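Blog > Clubs > Robotics

Home About Archive Contact

Gripper homework

Thursday, December 5, 2019

The Lilivbridge robotics club has been going since September and we are now on the gripper project. There are 16 of us, mostly adults with jobs, and one evening a week at the hall isn't enough, so most of the practice gets done at home.

Macarena Durán runs the sessions. She wants each of us to have 465 short recordings of picking things up and putting them down before we start on the software. I have nearly 26 that I'd be happy to hand in. The rest I deleted for going too fast or closing the jaws before I had them lined up.

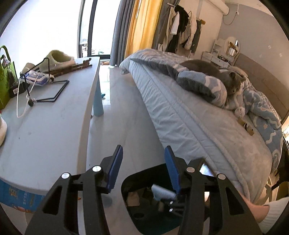
Practising in the bedroom, with the cat on the bed.

I've been using whatever is on the table. The wet wipes are a decent size to start on. Cable is much harder, as it slides out of the way when you come at it from the side, and I've had better luck coming straight down on it. I haven't tried the wooden sticks one at a time yet.

The blue finger pads are the part I'd like to change. Osman, who sits next to me, has cut his narrower and says small things are easier now, but he drops more of the heavy ones.

Next week we compare notes and Macarena shows us how to label the recordings. I'll write up the labelling once I've done a few.

Print this page | E-mail this post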